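Dear Guoqing,

Thank you again for your patience with this one. I know you wanted the report in May, and here we are in June, but I did want to wait until the Buzatu filings were in so that I could tell you something solid about them. What follows covers the second stretch of the Onitz grant, which pays for our work on lobbying disclosure in the state legislature.

## Where the money has gone

Most of it has gone to people, as we told you it would. Our two part-time researchers have now read every lobbyist registration filed since the session opened, and they have matched 96 of them to bills that were heard in committee. That is slow work — the forms are still scanned in sideways as often as not, and a client may be spelled three different ways in one packet — but it's the piece everything else rests on, and I'm glad we didn't rush it.

We spent $4000 on records requests, a little more than planned. The overrun came from a single county, Stuvo, which charges by the page and would not send us electronic copies no matter how nicely we asked. We have appealed the fee and I'll let you know what they say. If any of it comes back, I'd like your permission to put it toward printing.

## What we have found so far

The part I keep telling people about is the gift reports. Of the 96 matched registrations, 31 listed no spending at all on meals, travel or events, even though the same firms appear as hosts on legislators' own calendars. Some of this may be plain confusion over which form to use (the instructions really are dreadful), so we've written to each firm and asked before drawing any conclusions. Replies are still coming in, most of them polite and one of them quite long.

We also looked at former members who now lobby their old colleagues. The cooling-off rule is being followed as written, as far as we can tell. The trouble is that it covers meetings with members and leaves out meetings with their staffs, and a good deal of the real business seems to get done with staff. We'll have a short paper on that before the fall hearings, and I would love for you to read a draft.
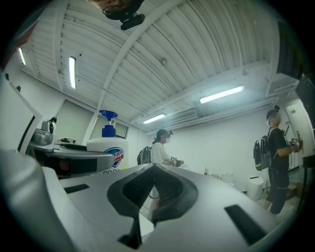

## The public side

Trellodier, our searchable website, is up and running, and I'm very proud of it. A visitor can type in a bill number and see who registered to lobby on it, who paid them, and when. We had 900 visits in the first month, which pleased us no end for a site we had barely mentioned to anyone! Two local papers have used it for stories, and one school board member wrote to thank us for helping her make sense of a textbook bill.

There is one feature we promised and haven't delivered, and that's email alerts. The person building them took a full-time job elsewhere, and we were a while finding someone new. She has started now and expects to have a trial version ready by the end of the summer.

## What we need from you

Only two things. First, a yes or no on moving any refund from Stuvo into printing. Second, an introduction to the folks behind the Buzatu project, if you're still in touch with them. Their filings cover the same firms as ours at the city level — it seems a shame for both of us to be typing up the same client names.

I'm usually at my desk by eight in the morning and always happy to talk. The spreadsheet with the full budget lines is coming to you separately.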